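Notebook, Prastmont finishing lab
October 2018
Avodis lot, cotton sateen, width and shrinkage after compressive finishing

Continuing from the April pages. Jola wants a settled answer on whether the Avodis sateen can hold residual shrinkage under 2 percent in the warp without losing width at the cut table. April runs said yes for the narrow goods and left the wide goods open.

Material: two rolls from the same dye lot, marked A and B at the selvage. Prepared for print, mercerized, no resin. Received dry and left on the rack overnight in the conditioning room before cutting. Roll A has a crease line near the left selvage for the first few yards; cut that off and discarded it.

Method as in April except for the rubber belt pressure, which Ingvarsson changed on the compressive unit when they reground the belt. Their setting sheet now reads in different units from ours. Converted by hand and wrote the conversion inside the cover of the machine log. Somebody else should check it.
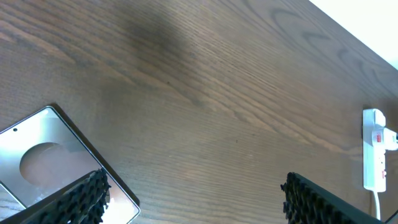

Specimens cut well in from the selvage, benchmarked with the indelible pen and the steel template, three pairs of marks each way. Washed with the standard detergent and ballast, tumble dried, conditioned again, laid flat and measured without tension. Did not iron. The April specimens were ironed by mistake on the second wash, and I would not compare second-wash figures across the two sets.

Roll A, warp: inside the limit after the first wash, crept up slightly by the third, still inside. Filling: no trouble.
Roll B, warp: first wash inside, third wash on the limit. One specimen over. The specimen that went over came from the tail of the roll, where the operator had slowed the range for a seam. Dwell in the steam box would have been longer there. Keeping the figure in the table with a note, not dropping it.

Width: both rolls came off the compressive unit slightly narrower than they left the tenter. The loss is steady along the length, so it can be made up by setting the tenter chain wider. Grímur Hallgrímsson disagrees and thinks the loss is in the batching, from winding tension at the takeup. He may be right for Roll B. To separate the two, measure width at three places on the next roll: tenter exit, compressive unit exit, and after batching. We have only ever measured the first and last.

Total run was 1275 yards over both rolls. Range speed held steady apart from the seam. Moisture at the entry to the compressive unit read low at the start of Roll A and settled after 9 minutes. The spray bar had one blocked nozzle, cleared by the operator without stopping. Cannot tell from the chart which nozzle or for how long. Add a line to the run sheet for this.

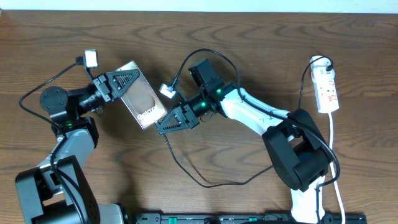

Hand and drape next, as Jola asked for a comment on these as well as the numbers. Three of us ranked blind swatches against the April reference and agreed on the order except for the middle pair. The finished goods are softer and a little fuller. Luster is down slightly on the face of Roll B. Luster was judged on the gray board under the north lamp, and it has to stay that way. A varied ground such as the brown tabletop under the two arms, with its wavy dark and light grain, makes sateen hard to rank by eye; the float lines get lost against it. Write the board into the procedure, with its number.

Skew: within tolerance, both rolls, all washes. Not pursued.

Seam slippage: not tested on this lot. Needed before anything goes to Avodis in writing. The clamps are with Ingvarsson for calibration.

To do
- Second person to check the pressure conversion in the log.
- Width at three stations on the next roll.
- Repeat Roll B from the middle of the roll, three washes, no iron.
- Ask the range operator for the seam time and the speed during it.
- Slippage when the clamps are back.
- Send Jola the warp table with the tail specimen marked. No recommendation on the wide goods yet.

G.H. read the above and wants it recorded that he still blames the takeup.

Recent entries
Residual shrinkage, narrow goods (April)
Steam box dwell and seam passage
Tenter chain setting, notes
Mercerized sateen: luster ranking on the gray board
Conditioning room log, corrections

Prastmont finishing lab notebooks | Contact the lab office | Back to top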